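Chapter 7
Closing a Straight Wound: The Interrupted Stitch

A long, straight cut can be closed with one running thread or with a row of separate stitches, each tied and trimmed by itself. This chapter deals with the second method. 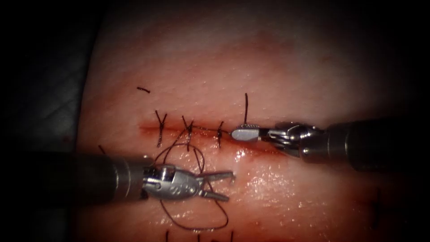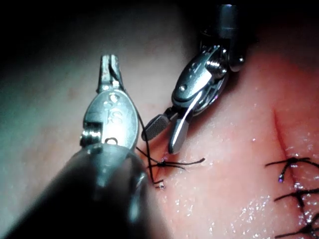 Dark thread knotted on a tissue surface.

Chapter author: Margit Bodnár
Reviewed by Ea Ingvarsson

In an interrupted row, every stitch has its own knot. If one fails, the others still hold – a running thread gives no such backup. The price is time, as each knot must be tied and each pair of tails cut.

Look first at spacing. The gaps should be fairly even, and the pull on each knot just enough to bring the edges together. Section 7.1 covers the first throw, and the practice log at the end has room for 30 stitches.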